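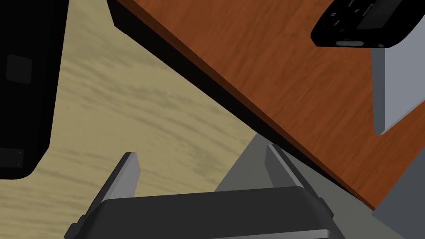
# Clelinix simulation cell: setup and care FAQ

**Who looks after the cell?**
Ghislain Bouchard maintains the arm models and the controllers. Tharun D'Souza looks after the rooms and the furniture assets. Write to either of them before you change a shared file.

**How do I start it?**
Log in to the Clemness server, load the living room and wait for the physics check to pass. The viewer connects on port 2981. If that port is taken, use 1822 and tell Ghislain.

**Do I need to home the arms every time?**
Yes. Home one arm, let it stop, then home the other. Starting both together can make the elbows collide, and the run has to be reset.

**A gripper opens wider on one side. What do I fix?**
Usually the finger offsets. Open the gripper fully, set both offsets to zero and close it on nothing. If the fingers still don't meet in the middle, reload the gripper file – don't correct it by hand in the room file.

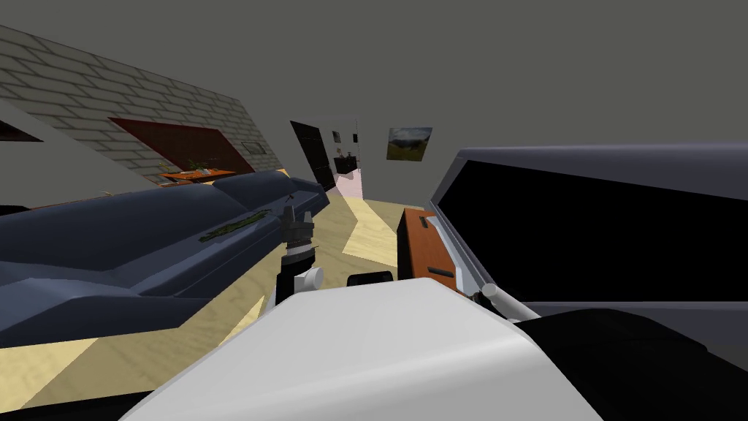
**Can I move the furniture?**
In your own copy, yes. The shared room stays as it is, so that runs from different weeks can be compared. After moving anything, rebuild the collision shapes. An arm that stops in midair is most often hitting a shape left in the old position.

**The wrist view is tilted. Is the camera mount wrong?**
Check the wrist angle first. The view turns with the wrist, and a steep tilt is normal in many arm poses. If it's still tilted at home position, the mount needs to be reset from the Sutherland settings file.

**Why do the fingers shake when they touch a table?**
The contact stiffness is too high for the time step. Lower it in small steps, no more than 3 changes per session, and write down each value.

**How often is the cell serviced?**
Every Friday at 12. Save your work before then – open sessions are closed. Backups go to the Jimcombe drive and are kept until the next service.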